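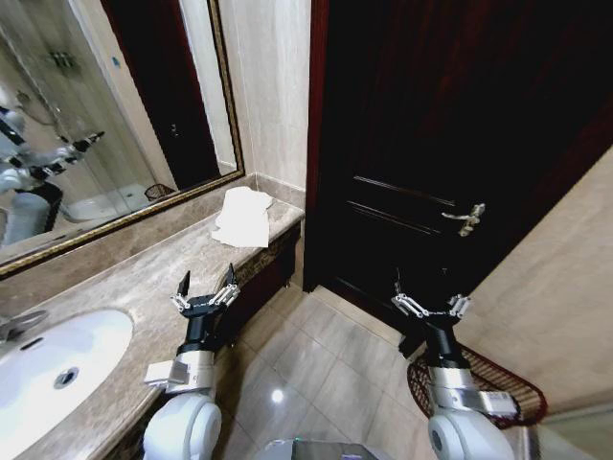
Slide 1: guest bathroom, Ellis property. Towel on the counter, robot at the vanity.

Okay, leave this one up while people find seats. Say hi, say name, say I run operations for a small group of inns and that I am the person who signs the equipment requests. I'm not an engineer. If somebody wants to ask about motor torque, Nikau Tautahi is in the second row and he loves that stuff!

Start with the room. I want everyone looking at the room first, because that's where our budget went wrong. We spent weeks comparing machines and maybe one afternoon walking through the bathrooms they'd have to work in. Look at the counter. Stone top, sink set down into it, a low backsplash, and the towel is way over in the back corner. For a housekeeper that's a lean and a grab. For a machine with two arms and a pair of grippers it's a reach question, and reach is a line on the quote. (Pause here, let them look.)

Then the mirror. It's big, it's right over the counter, and you can see the robot in it, reaching. I'd never once thought of a mirror as something to ask a vendor about. Now it's on my list, along with the glass shower you can see reflected back there. Ask your vendor how their cameras handle glass and mirrors, and ask to see it done in one of your own rooms. A showroom with gray walls tells you very little.

Floor: tile, light color, shiny enough to throw a bright spot. And a woven bath mat over by the wall. Mats! Put mats on your list. Do you pick them up before the machine comes in, and if so who does, and how long does that take across a whole floor of rooms? That's labor, and it belongs in the plan even though it'll never show up on an invoice.

Slide 2: what we thought we were buying

Tell the story of the first spreadsheet. It had 3 rows: machine, delivery, training. I was very proud of it. I sent it to Kelly Medeiros in finance at lunchtime and she had it back to me before I'd finished my sandwich, with one comment: "What happens in year two?" I didn't have a year two.

So this is the part to slow down on. We looked at two suppliers, Vendow and Batista. Vendow wanted to sell us the unit outright with a service plan on top. Batista would only lease. On paper the purchase looked cheaper, and it stayed cheaper right up until we added the stuff in the next slide. I'm not going to tell you which way to go, your rooms and your cash are different from mine. Just price both over the same number of months. I know that sounds obvious. We didn't do it.

Slide 3: the rows we forgot

Read these out, they're small on the slide.

Spare grippers and fingertip pads. Ask what a set costs and how many you should keep on the shelf.
Somewhere to park and charge it. We lost half a linen closet and had to get an electrician in.
Insurance. Call your carrier early, ours had to go ask somebody else.
Chips and scratches. Stone counters and nice wood doors are expensive to fix, so decide up front who pays.
Staff time for setup, and I mean real hours with real names next to them.
Software fees after the first year. Get the number in writing.
Doors. Levers, knobs, which way they swing, who opens them.

On doors, flip back to slide 1 if there's time. Lever handle on that one. We have a mix of levers and round knobs across the buildings and I had no idea how many of each, so somebody (me) had to go walk the halls with a clipboard. Do the walk before you ask for quotes. The vendors will be grateful and you'll get tighter numbers.

Slide 4: sizing the pilot

We planned ours as 12 weeks with one unit at one property, guest bathrooms only. Towels and counters, nothing else. People kept trying to add things. Could it do the beds, could it carry breakfast trays, could it please do the lobby windows. No, no and no. Every extra job changes the training hours and the insurance conversation, so I kept saying "pilot two" until they quit asking.

Kelly's rule, and I've stolen it for every request since: write down the number that would make you stop before you spend anything. Ours is staff minutes per room, counting the minutes somebody spends helping the machine. If that's above where we started when the pilot ends, we don't renew. Everybody signed that page, including me, and I'll admit I hesitated over it.

Slide 5: the tracking sheet

We use Drustel for maintenance tickets already, so we just added the robot as an asset, same as a boiler or an ice machine. Please don't buy a separate tool for this. Every stop, every help call, every replaced part goes in as a ticket, and at the end you've got your year two numbers sitting there.

Mention the contingency line. Kelly put in $1,091 for odds and ends and I teased her about the one dollar. She said it was the sum of 7 little quotes and she wasn't going to round it for my comfort. Fair enough! It also meant that when our director asked what was in there, we could show her every piece.

Slide 6: if you're putting in a request this November

Keep this quick, it's nearly time. Walk your rooms with a tape measure. Measure counter height and depth, and the gap between the vanity and the door with the door open. Take pictures of mirrors, glass and mats. Ask each vendor to price the same list of rooms. Bring a housekeeper to the demo and let her ask the first question (ours asked what it does with a wet towel, and the sales rep had to make a call).

Then questions. If it's quiet, ask the room who has leased and who has bought, that usually gets an argument going. The blank spreadsheet is on the handout table by the door, with all the rows in it this time. Nikau has extra copies.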